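Bancada de madeira maciça em ripas: como arrumar pincéis e miudezas sem manchar o tampo?

Perguntado por cantinhodatinta

Oi, gente! Comprei uma bancada de madeira clara, daquelas de ripas coladas (butcher block), e estou apaixonada por ela, mas já estou com medo de estragar. Uso para pintar caixinhas, molduras, vasos, essas coisas, e ela fica no quartinho dos fundos junto com uma planta que não quero tirar de lá de jeito nenhum. O tampo veio só lixado, sem acabamento nenhum.

O meu problema é que eu largo os pincéis em qualquer lugar. Acabo de pintar, lavo mais ou menos, deixo em cima da mesa e no dia seguinte tem uma marquinha. Já lixei um canto com lixa 200 achando que ia sumir e ficou uma mancha mais clara que o resto, um horror. Queria saber como vocês organizam os pincéis e se vale a pena passar algum óleo. Uma moça da loja me indicou o óleo Onari, outra pessoa falou para passar verniz e pronto. Fiquei perdida. A bancada tem 166 cm de comprimento, então espaço até que tem, o que falta é juízo mesmo, rs.

Resposta de oficinadofundo

Passei pelo mesmo com a minha! Vou contar como eu faço, cada um adapta.

Primeiro os pincéis. Separo em duas caixas: uma amarela, que é a dos pincéis sujos e panos usados, e uma transparente para os limpos e já secos. Parece bobagem, mas a cor ajuda demais, porque no fim do dia, com sono, eu não penso, só jogo o que está sujo na amarela e pronto. A transparente deixo sempre no fundo da bancada, que é onde a mão não esbarra. A minha é da Trokar, mas qualquer caixinha de plástico reta serve, até pote de sorvete (o meu primeiro foi um).

Em cima da madeira só fica o que vou usar naquela hora, normalmente dois pincéis, deitados. De pé dentro do copo com água é que não pode, entorta a cerda e a água sobe pela virola, aí solta tudo. 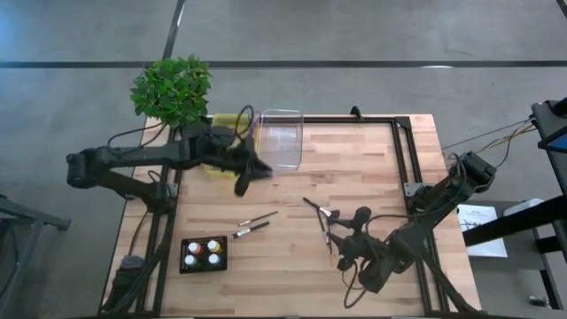

Pincel molhado pode ficar deitado direto na madeira crua?
Melhor apoiar num pano dobrado ou num azulejo velho até secar por completo, porque a madeira sem acabamento puxa a umidade e o pigmento que sobrou na cerda.

Sobre a planta: pode deixar, a minha também mora no canto de trás, com as folhas passando para fora do tampo. Só não regue em cima da bancada. Leve para a pia, espere escorrer bem e devolva com um pratinho embaixo. Aquela rodinha escura de vaso é a pior mancha que existe, já perdi uma tarde de julho tentando tirar uma e ela continua lá, hoje moro em paz com ela embaixo de um livro.

E o tal canto que você lixou: ficou mais claro porque você tirou a camada que já tinha pegado luz. Lixe o tampo inteiro, sempre no sentido das ripas, com a mesma lixa, e tire o pó com um pano levemente úmido. Depois que secar, passe o óleo em camada fininha, espere uns minutos e tire o excesso com pano limpo. Eu dou 2 demãos, uma de manhã e a outra no dia seguinte. ATENÇÃO com o pano do óleo: não guarde embolado, abra e deixe secar estendido lá fora, longe do sol e de qualquer coisa que pegue fogo. Alguns óleos esquentam sozinhos no pano amassado.

Do Onari não sei dizer, nunca usei. Leia na lata o tempo entre as demãos, que muda muito de um para outro.

Resposta de maodemassa77

passa verniz e esquece. o meu tem um tempão e tá ótimo

Resposta de ripaecola

Discordo um pouquinho do colega do verniz, rs. Verniz funciona, mas quando risca (e em bancada de pintura vai riscar) você tem que lixar tudo para refazer. Com óleo dá para retocar só o pedaço gasto.

Para quem faz muita sujeira, eu ponho um tapetinho de silicone na parte da frente, onde trabalho, e deixo o fundo livre para as caixas. O meu é da Rirnance, comprei para assar biscoito e nunca viu o forno. Tinta acrílica seca nele e sai puxando com a unha, uma delícia!

Ah, e se for lavar pincel de tinta à base de água, sabão de coco em barra resolve. Esfrega na palma da mão, enxágua, repete até a espuma sair branca, ajeita as cerdas com os dedos e deixa secar deitado. Com tinta a óleo a história é outra, aí precisa de solvente antes do sabão, com a janela aberta.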